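About Us

Nusa is a small wedding planning and styling studio, and if you've landed on this page, there's a good chance you (or someone you love very much) just got engaged. Congratulations! Go ahead and get comfortable, because we do tend to go on a bit when somebody asks us how we got started.

We began the way a lot of wedding businesses begin, with a cousin's wedding, a borrowed van and far too many mason jars. The planner had moved out of state in June, the date was set for the end of the summer, and somebody in the family had to call the baker. One of us did, and then called the florist and the band while she was at it, and by the time the last guests went home that night two other couples had asked for her number. We've now had the joy of looking after 279 weddings, from barefoot ceremonies with 20 guests to big family parties where the dancing went on until the hall turned the lights up.

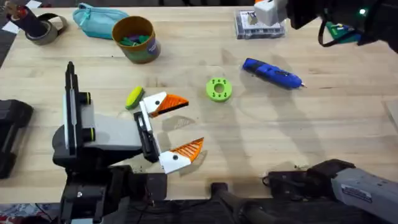
How We Work

We take on four weddings a month at the very most. It used to be more, and we were always tired, and we'd rather be the people who remember that your grandmother can't manage stairs and that your brother doesn't eat shellfish. When you book with us you get one planner from the first phone call to the last dance, and she'll be the one answering your texts at ten at night when you've suddenly decided you hate the napkins.

Our first meeting is free and usually lasts some 60 minutes, although we've had a few that ran right through lunch. Bring your pictures, bring your mother, bring the dress swatch if you have it. You don't need a color scheme or even a date. Plenty of our couples come in knowing only that they want good food and don't want a receiving line, and that's a perfectly good place to start!

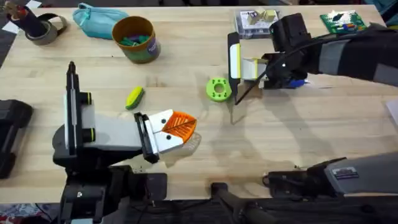
After that we put together a plan with a real budget in it, written out in plain words, with the tips and the delivery fees included so they don't sneak up on you later. We go over it with you line by line. If something has to give, we'll tell you where we'd trim (often the favors, which so many guests leave behind on the table) and where we'd hold on tight (always the music).

Our Family of Vendors

Over the years we've found people we trust the way you trust an old neighbor. Our flowers mostly come from Skondano, who grow their own dahlias and will talk your ear off about them if you let them. The cakes are very often from Kwiatkowski, a family bakery whose poppy seed layer cake has turned more than one chocolate lover. You're welcome to use your own people too, of course, and we'll be just as nice to them.

In January 2020 we joined hands with Ivis, the bridal hair and makeup team, so now your trial and your tasting can be set up with a single call. 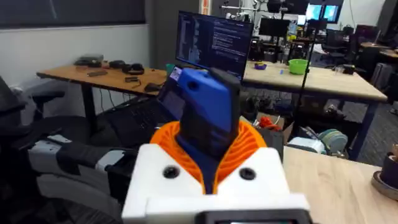 They're especially good with brides who don't wear much makeup day to day and would like to recognize themselves in the album, and they're happy to fit in mothers, sisters and nervous flower girls as well.

Come Say Hello

We meet couples by appointment, evenings included. Send us a note through the contact page with your names, a rough guest count and anything you're already worrying about, and one of us will call you back. The coffee's on, and there's usually cake left over from a tasting.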